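Tillater moves chair work to weekend sessions

Repair and refit of the seating at the Tillater training rooms has been moved to weekends, according to a notice posted for tenants and room users. The change follows a review of the building's furniture in August, when 34 chairs were listed for attention. The rooms stay open on weekdays with the remaining stock.

Waraponr Siriwan's earlier schedule, which had one room closed each weekday morning, has been withdrawn.
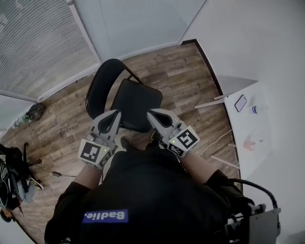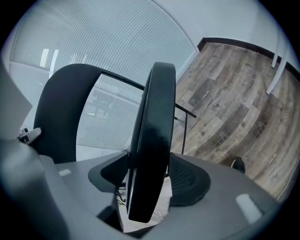

Black padded chair beside the blinds at Tillater.

TILLATER, 2025-12-20 Work on the first group of chairs is under way. The group consists of 21 chairs with a black padded seat, a curved padded backrest and a thin metal frame. All are used in the rooms with wood-effect flooring, where the floor is also being checked for scratches from worn feet.

Each chair is placed on the floor with clear space on all sides. The seat is checked first, starting at the front edge, where the padding takes the most load. The backrest and its joints to the frame follow. A chair that rocks on a level floor is set aside, and its feet are replaced before any other work is done. Seat padding is replaced only if it stays compressed after a night without load.

Replacement feet and fasteners are supplied by Prindeck. The first delivery held 200 feet in a single size, enough for the full list with spares. Covers have been ordered from Duangkaew in black only, to match the existing seats. Delivery of the covers is expected in two lots.

"Most of the faults are in the feet and the bolts," said Chanida Noiphan, who manages the rooms. "The frames are in fair condition. We plan to keep them."

Three chairs have been taken out of use because of bent frames. They will be kept for parts. Pichit Somboon, who drew up the August list, said the remaining 13 chairs are of mixed types and will be handled as a second group once the first is back in the rooms.

Users who find a loose seat or backrest are asked to leave the chair by the door of the room with a note stating the fault. Chairs should not be moved between rooms while the list is open. Window blinds and tables are outside the scope of the work.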